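Drolau (bin picking software)

Drolau is a grasp planner, meaning the bit of software that decides where a robot should put its fingers when you point it at a bin full of odds and ends. I've been using it since April and I look after this page, so forgive me if I sound fond of it!

How it works

It takes a depth picture of the bin, throws away anything it thinks is wall or floor, and scores 600 possible grasps on what's left. The best 16 go to Kerslake, the motion planner, which checks whether the arm can get there without clouting the rim. If none of them pass you get error 13 (you'll be seeing a lot of error 13) and it looks again.

Settings

The one I fiddle with most is wall margin. Set it too wide and anything lying against the side gets ignored, too tight and Kerslake turns down nearly everything. I leave mine at 9 mm. Clear plastic is the other headache, as depth cameras tend to see straight through it, so there's a colour-only mode you can switch on for that.

Mixed bins

Drolau doesn't need a model of each object, which I love. A brush-like thing, a clear bottle-like container and a black oval with a shiny rim can all go in together.

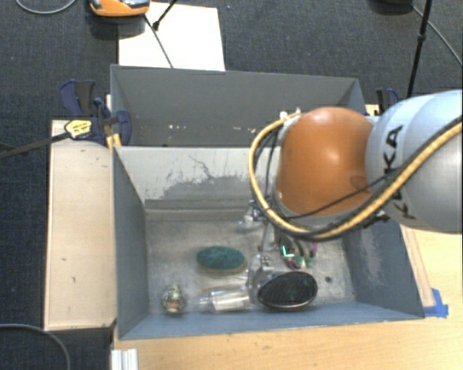

Iona Cruickshank disagrees with me about the margin and wrote in to say that she'd leave it wide and nudge things away from the wall first, using the push routine in Prelwood. I've only tried that twice, and it was slow, but her settings are on the Prelwood page if you fancy a go.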